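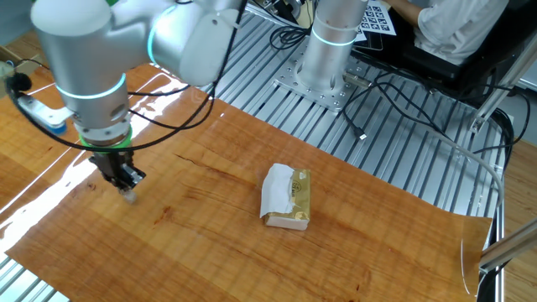
只有十八个剪辑点的电影，应不应该拿最佳剪辑奖？

版块：电影技术与奖项
发表于2020年8月

楼主：慢慢看字幕
大家好，我第一次在这个版块开主题。中文不是我的母语，如果有写得不清楚的地方，请直接告诉我，我会修改。

我想讨论Dundine电影节今年的最佳剪辑奖。获奖的是《Traltosside》，导演Zohreh Kermani，剪辑Omid Mahmoudi。影片差不多两个小时，全片只有18个剪辑点，这个数字印在电影节的场刊里。同一个单元还有《Lekeo》，场刊说它有2,367个剪辑点。《Lekeo》什么也没有得到。

我两部都看了（线上放映，每部只能看一次，很可惜）。我的意见是，《Traltosside》是更好的电影，可是最佳剪辑应该给《Lekeo》。长镜头的节奏主要在拍摄现场决定：演员走多快，摄影机什么时候转过去，灯什么时候关。剪辑师拿到素材的时候，大部分决定已经做完了。如果评委喜欢这种节奏，他们应该奖励导演或者摄影。

《Lekeo》里面有一段市场的戏，母亲和女儿在人群里走散。这一段用了很多短镜头，但是我从头到尾都知道谁在哪里，离出口有多远。我觉得这种清楚是剪辑台上做出来的。

想听听大家的看法，特别是做过剪辑的朋友。

2楼：胶片盒子
楼主中文很好，不用担心。

意见我不同意。剪辑点少，每一个就更重。《Traltosside》里从厨房切到渡船那一下，我在家里看都坐直了。前面一个镜头那么长，观众已经不指望它会切，这时候切，早两秒晚两秒效果完全不一样。

另外，选哪一条也是剪辑。长镜头每个都会拍很多条，这一条父亲演得好，那一条孩子演得好，你只能要一条，不能从中间拼。我宁愿去剪市场那场戏。

3楼：周三放映员
同意2楼一半。选条当然重要，但是一般导演在现场就有偏好了，剪辑师能推翻导演的有几个？

剪辑奖有个老毛病，评委看不到素材。他们看到的只有成片。素材很差、被剪辑师救回来的电影，评委看上去也就是一部普通的电影。素材很好、剪辑师只要不捣乱的，看上去是杰作。所以我一直觉得这个奖的名字应该理解成“剪得最好的样子的电影”，跟人关系不大。

4楼：慢慢看字幕（楼主）
回复2楼：厨房到渡船那一个我也记得，的确非常好。我不否认它。可是一个非常好的剪辑点，加上十七个普通的，够不够一个奖？

回复3楼：“剪得最好的样子的电影”，我读了三遍才懂，现在懂了，谢谢。如果这样理解，我的问题还是存在，《Lekeo》的样子也剪得很好。

5楼：老徐不吃香菜
看了《Lekeo》四十分钟就关了，头晕。两千多刀，平均几秒钟一刀你们自己算。现在什么片子都这么剪，对话戏，一个人说话，切他的脸，切他的手，切杯子，再切回脸。杯子跟剧情有什么关系？

给《Traltosside》我举双手赞成，就当是给大家一个提醒。

6楼：胶片盒子
回5楼：奖不是用来提醒人的吧。再说《Lekeo》那个杯子后面是有用的，你关早了。

7楼：老徐不吃香菜
有用我也不想看四十分钟杯子。

8楼：小满剪片子
我做剪辑，主要是纪录片，剧情长片跟过几部，都是助理。说一点工作上的看法，不一定对。

第一，剪辑点的数目跟工作量没有固定的关系。我跟过一部片子，素材里有很多长镜头，导演最后一共留了不多的几个，光是决定顺序就做了一个冬天。每换一次顺序，前后人物的关系就变了，声音要重铺，有时候台词要补录。

第二，长镜头片子的声音剪辑很辛苦。画面不动，画外音就要负责告诉观众时间在走。《Traltosside》开头院子那一场，狗叫、邻居家的收音机、水龙头，哪个先进来，哪个先停，这些按场刊的署名也是Omid Mahmoudi做的。当然严格来说这属于声音奖的范围。

第三，我也觉得《Lekeo》市场那场戏剪得漂亮。方向感特别清楚，母亲一直从左往右，女儿从右往左，两个人错过的时候，剪辑故意在空摊位上多停了一下。做这个需要很冷静。

如果我是评委，我可能也选《Traltosside》，但我会觉得对不起《Lekeo》。

9楼：慢慢看字幕（楼主）
谢谢8楼，这是我最希望看到的回复。

关于第一点，我承认我原来没有想到顺序的问题。我以为《Traltosside》是按照时间拍的，所以顺序是剧本写好的。您知不知道它有没有改过顺序？

10楼：小满剪片子
具体的我不清楚，没看到过访谈。不过片子里女主角的头发，渡船那一场比后面诊所那一场短，我猜诊所原来在前面。只是猜，也可能是时间上有跳跃，我没理解对。

11楼：周三放映员
头发我也注意到了！我以为是连戏出错。

12楼：北窗有雨
插一句，观众投票的结果你们看了没有？Kiani影院的网站上有，线上观众可以给每个技术奖投票，剪辑这一项一共收到2,106票，《Lekeo》第一。《Traltosside》排在后面，前三都没进。

不是说观众一定对，但是差别这么大，评委最好能写一段理由。颁奖词只有一句“以克制的剪辑尊重了时间”。这句话放在哪部慢电影上都可以用。

13楼：胶片盒子
观众投票投的是“我注意到了剪辑”。快的当然更容易被注意到。跟最佳表演老是给大哭大喊的角色是同一回事。

14楼：北窗有雨
那反过来也成立啊，评委投的是“我注意到了没有剪辑”。十八个剪辑点印在场刊上，谁会注意不到？要是场刊没写这个数字，我怀疑结果不一定一样。

15楼：慢慢看字幕（楼主）
14楼说的正是我心里的话，可是我没有找到合适的句子。数字写在场刊上，评委进场以前已经知道他们要看到一部“克制”的电影。

不过我想补充一点，免得不公平：《Lekeo》的数字也写在场刊上，也许有的观众是因为2,367这个数字才投票的。所以两边都受影响。

16楼：老徐不吃香菜
我就是看了那个数字还去看的，怪我自己。

17楼：灰鸽
我来唱个反调，两部都不该拿。

《Lekeo》最后二十分钟拖得厉害，父亲回家以后的戏有三个结尾，每一个都可以停，每一个都没停。剪辑最难的是删，这一点它没做到。《Traltosside》也有问题，诊所走廊那个镜头，人已经走出去了，门也关了，我们还对着门看了好久。我知道有人会说这是留白。我觉得是舍不得。

同单元那部讲修钟表的短长片（名字忘了，一个多小时）干净得多，可惜连提名都没有。

18楼：胶片盒子
走廊那个镜头不能剪！门关上以后里面有咳嗽声，很轻。你用什么听的？

19楼：灰鸽
电脑自带喇叭……

好吧，这一条我收回。《Lekeo》的三个结尾不收回。

20楼：小满剪片子
《Lekeo》的三个结尾我站灰鸽。我觉得第一个最好，母亲把钥匙放在窗台上，声音一停就可以黑了。不过这种事情经常由制片方决定，剪辑师未必愿意。外面看不出来，只能算在剪辑头上，3楼说的就是这个问题。

21楼：周三放映员
所以我还是那个建议，技术奖的评审里至少要有一半是做这一行的，提名阶段请剪辑师交一份短的说明，写清楚哪些是后期的决定。有的奖项让特效部门交制作过程的片段，剪辑为什么不行？

22楼：北窗有雨
说明这种东西，最后会变成谁文章写得好谁拿奖。

23楼：周三放映员
有可能，但总比谁的数字印得大要好。

24楼：慢慢看字幕（楼主）
我把前面的回复都重新看了一遍，想更新一下我的意见。

我仍然会投给《Lekeo》。可是我第一帖里有一句写得太绝对：“剪辑师拿到素材的时候，大部分决定已经做完了。”8楼和2楼让我知道这不准确，选条、顺序、声音都还没有决定。原文我不删，大家看的时候请连这一帖一起看。

关于三个结尾，我原来很喜欢第三个，因为女儿终于说话了。现在想一想，在钥匙那里结束可能更有力量，但是那样女儿在整部电影的后半就一句话也没有了。我还没有想好。

还有一个小问题请教：“一刀”和“一个剪辑点”在中文里完全一样吗？5楼用的是“刀”，我在书里学到的是“剪辑点”。

25楼：小满剪片子
基本一样。“刀”是口语，机房里都这么说，写文章用剪辑点或者切点。叠化一般不说刀，虽然也算一个点。

26楼：胶片盒子
女儿那句话必须留着。你看，又一个不能删的。

27楼：灰鸽
你就没有能删的。

28楼：老徐不吃香菜
听你们说了这么多，我今晚把《Lekeo》剩下的看完，线上票好像还没过期。从杯子那里开始看行吗，还是得从头？

29楼：慢慢看字幕（楼主）
建议从头看，市场那一段在杯子前面，您第一次看的时候可能已经头晕了。看完请回来告诉我们您选哪一个结尾。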